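Damp proofing: your questions, our doubts

Last updated in July by Kirsty Greenwood for the Jorville Householders' Advice page

Do I really have rising damp?

Perhaps. It gets diagnosed far more often than we think it deserves. Most of the damp walls our readers write in about have a dull cause: a blocked gutter, a flower bed piled against the brick, or a bathroom with no working fan. Look for those first. They cost little or nothing to put right.

The surveyor was free. Is that a problem?

Ask who pays the surveyor. If it's the firm that sells the injections, you have had a sales visit. It may still be an accurate one, but we would want a second opinion from someone with nothing to sell you.

He held a meter to the wall and it bleeped. Doesn't that prove it?

It proves that the meter bleeped. The common pin meters are made for timber, and salts in old plaster can set them off too. Take a reading at several heights and on an inside wall as well before you worry.

Will a dehumidifier cure it?

No. It will take water out of the air, and you will pay for the electricity while it does. If the water is coming from a leaking pipe, you'll be emptying that tank for years.

Where in the house should I look?

Start with the places air doesn't reach: behind wardrobes, under the stairs, the far end of a passage with the doors kept shut. Corners of outside walls are usual too. 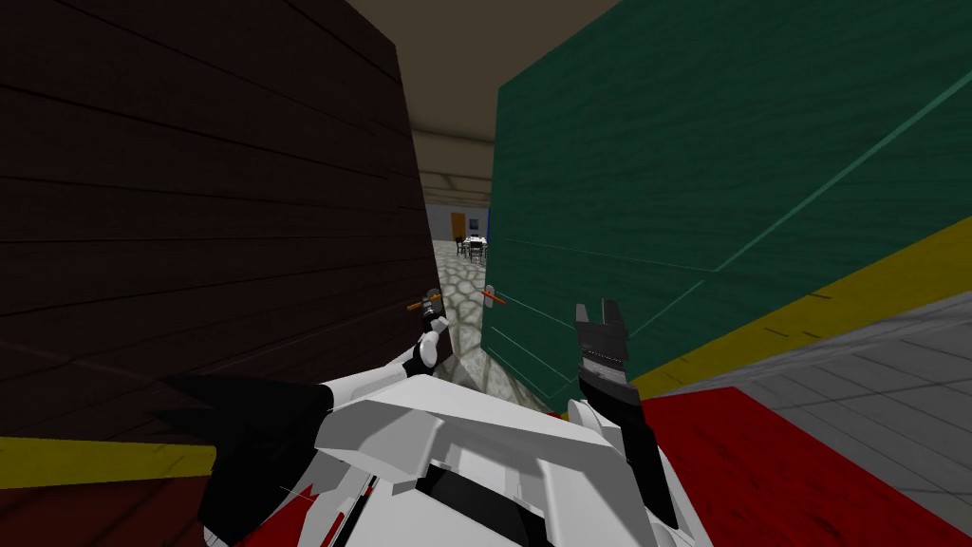 Looking along a corridor to the room at the far end.

Open the doors for a few weeks and pull furniture away from the wall by a hand's width. If the musty smell goes, you may have saved yourself a bill.

I've been offered a 50 year guarantee. Is it worth having?

Read it. Does it cover the wall or only the chemical? Is it insured if the firm closes? Ngân Mai sent us hers, and it lapsed if she changed the plaster, moved a radiator or missed an inspection she had never been told about.

What about anti-damp paint?

We don't like it. It hides the stain for a winter and then comes off in sheets.

How long does a wall take to dry?

Longer than you'll be told. Allow 12 months for a thick one once the cause is fixed, and don't redecorate before then, whatever the man with the brochure says.

Can you recommend a firm?

No, and we don't take adverts from them either.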